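Garment Care and Handling, Unit 6: Picking Up, Shaking Out, Hanging
Handout for the May 9, 2022 session

Okay, so last time we left off with the pile. You'd all sorted by weight and color, you'd all had a go at folding the towels, and then I promised we'd get to hanging and we ran out of time (my fault, I went on far too long about fiber content – I'll do it again, I'm sure). Let's start there.

Before you hang anything

Most of the trouble people have with hanging starts while the garment is still lying down. A towel has four corners and they're all easy to find. A pair of trousers dropped on a flat surface has a waistband, two leg openings, a couple of seams and a fly, and after a good rumpling any one of those can be on top. So take a second and look! I want you hunting for the waistband first. It's the stiffest part, it holds its shape when the rest has gone limp, and once you've got it in your hands the legs pretty much sort themselves out.

If you can't see the waistband, find the thickest edge you can and follow it with your fingers. Hems are thick too, so you'll get fooled now and then. I still do.

Two hands, two places

Pick up with both hands, spread apart. I know it's tempting to pinch the middle and lift, but then everything swings down around that one point and you've made yourself a tidy little bundle of new creases. Take the top edge with one hand and the far side with the other, and lift slowly so you can feel whether you've trapped a leg underneath.

Then one good shake, away from your face. Buttons hurt.

Getting it onto the rack

We have two kinds of rack in the lab. The Bekel is the tall one by the windows, and it's fine for coats and long dresses. The Nutine is the short one, and I like it better for practice, simply because you can reach over the bar without stretching. Put your rack behind the work area before you pick anything up. Every term I watch people stand there with a beautifully held pair of trousers and nowhere to put them.

For trousers over a bar:
Line up the inside seams so the legs lie flat on each other.
Smooth from the waistband down with the side of your hand.
Feed the hems over first and pull through until the weight feels even on both sides.
Let go with one hand, wait, then the other.

For clip hangers, clip at the waistband, near the side seams, and put a scrap of cloth under each clip if the fabric marks easily. The brushed cottons from Robles mark if you so much as look at them.

A note on wrinkles

Hanging helps with light wrinkles and does very little for sharp ones. In February I kept a tally on the shared lab rail, and out of 1,407 pieces logged, the ones that went back to the ironing table were mostly trousers and mostly plain weave. Make of that what you like – I took it as permission to buy a second ironing board.

For next time

Read pages 2 to 28 in the Fludura booklet (skip the bit on pleats, we'll do pleats together). Bring one pair of trousers you don't mind crumpling, any fabric, and have a go at home first: drop them, find the waistband, get them over a chair back. Write down which part you grabbed first and whether you had to start over. A few lines is plenty.

Oh, and somebody left a clip hanger in the sink. Please come and get it.
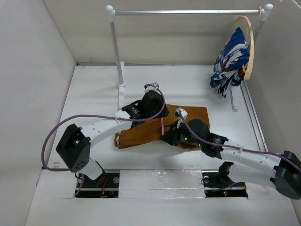

Fig. 1. Brown garment held in two places, white rack set up behind.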